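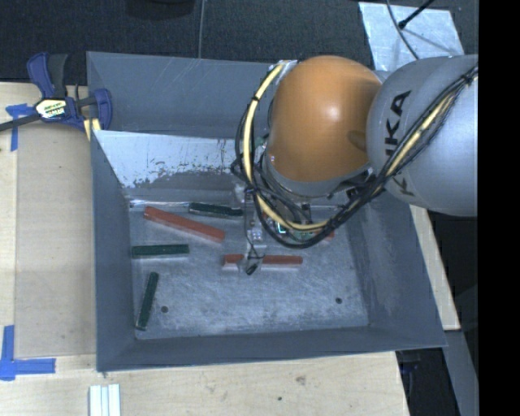 The arm over the bin, with green and red bars on the metal floor.

How to run a bin-picking demonstration at an open day

These notes come from the May open day at the Skiludell workshop in Stillton. They cover one robot arm, one metal bin and visitors in small groups. Allow 30 minutes to set up.

What you need

A robot arm with a narrow gripper
An open-topped metal bin
A firm table and at least one bar clamp
Coloured bars in two colours
Tape for marking the table

Setting up

1. Put the bin on the table within easy reach of the arm and clamp it by the wall. A bin that shifts by a few millimetres will spoil the picks near the sides.

2. Mark positions on the table with tape. We use blue.

3. Tie the cables back along the arm, leaving enough slack for the wrist to turn. Move the arm slowly to each corner of the bin and watch the loop as it goes.

4. Drop the bars in from above and leave them as they land. Bars lying at odd angles make a better demonstration than a neat row, and visitors can see why the job is hard.

5. Run 20 picks at low speed before the doors open. Write down any that miss.

Running the demonstration

Keep each group to one short run. Say which colour the arm will go for, then start the program. Ask people to stay behind the line on the floor, and keep one person by the stop button throughout.

Bars close to a wall or under a sloping panel are the hardest to reach. If the arm gives up on one, stop the program, move the bar towards the middle with a stick and start again.

At Stillton we logged 503 picks against a target of 500. The log sheets are kept with the Sullalach manual in the workshop office.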